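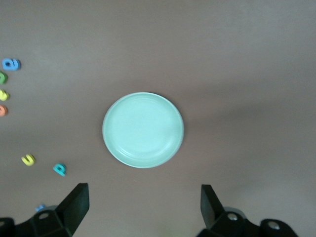
Plate Waste in the Grarville Residence Dining Hall: A Term Study

Final report, Applied Research Methods
Submitted 2018-07-09

Summary

This report presents the results of a study of plate waste at the Grusel Hall dining room in Grarville. Plate waste is food that has been served to a diner and is returned uneaten. The study compared waste at lunch under two serving arrangements: the existing one, in which staff served a fixed portion, and a trial one, in which diners chose between a full and a half portion of the main dish. Average waste per meal was lower during the trial. The difference was largest for starches and very small for vegetables.

1. Background

Grusel Hall serves lunch to residents and to commuter students who hold a day pass. Meals are prepared in the Cloutier kitchen, which also supplies two smaller cafes, and are brought over in heated carts before service. The kitchen plans its production from the previous term's attendance figures. Leftover food in the serving pans is recorded each day by kitchen staff. Food left on plates had not been recorded before this study.

Earlier student projects in this course looked at cost and menu variety. They did not separate food that was never served from food that was served and thrown away. The two have different causes. Overproduction is a planning matter, while plate waste depends on portion size, taste, the time available to eat, and the way the meal is presented.

2. Research questions

The study was designed to answer two questions. First, does offering a half portion reduce the weight of food returned per meal? Second, which parts of the meal account for any change?

3. Method

Data were collected at lunch over two periods of equal length. The menu cycle was the same in both periods, so that each main dish appeared the same number of times under each arrangement. A total of 1032 meals were included in the fixed-portion period and 900 in the trial period. Breakfast and dinner were not studied.

Diners returned their trays to the usual window. Project members scraped each plate into one of three bins, marked for protein, starch, and vegetables. Mixed dishes such as casseroles were sorted by their main ingredient. Bones, peels, and paper napkins were removed and were not weighed. Each bin was weighed on a Cerkard bench scale at the end of service, and the empty weight of the bin was subtracted. Drinks and soups were left out of the study, as the drain at the return window made it impossible to collect them.

A short written survey was offered at the exit during the trial period. It asked which portion the diner had chosen, whether the amount was right, and the main reason for any food left over. The survey was anonymous, and 218 usable forms were returned.

4. Results

Under the fixed-portion arrangement, starches made up the greatest share of returned food by weight. Rice and mashed potatoes were the largest items within this group. Vegetables came second and protein third.

During the trial, the weight of starch returned per meal fell clearly on every day of the menu cycle except the pasta day. Protein waste also fell, although by a smaller amount. Vegetable waste stayed nearly the same – a result that fits the serving method, as vegetables were given in one size under both arrangements.

Most survey respondents who chose the half portion said that the amount was right. A smaller group said they would have liked a second serving but did not want to return to the line. Among respondents who left food, the most common reason given was that the portion was too large. Taste was the next most common reason, followed by lack of time before class.

5. Discussion

The results support wider use of the half portion at lunch. They do not show that diners ate less overall, and the study was not set up to measure this. Some diners may have made up the difference with bread or dessert, neither of which was weighed separately.

The pasta day deserves further study. Pasta was served from a deep pan with a large spoon, and project members observed that half portions were often close in size to full ones. A smaller serving spoon would allow a fairer comparison.

6. Limitations

Attendance was lower in the trial period, and shorter lines may have given diners more time to eat. Survey respondents selected themselves and may differ from other diners. Sorting by main ingredient also introduced some error on casserole days.

7. Recommendations

The project team recommends that the half portion be kept at lunch and tested at dinner beginning in August. Serving spoons should be matched to portion size for all main dishes. The dining office should also consider weighing plate waste for one full menu cycle each term – the bins and scale used in this study remain in storage at Grusel Hall and may be borrowed for that purpose.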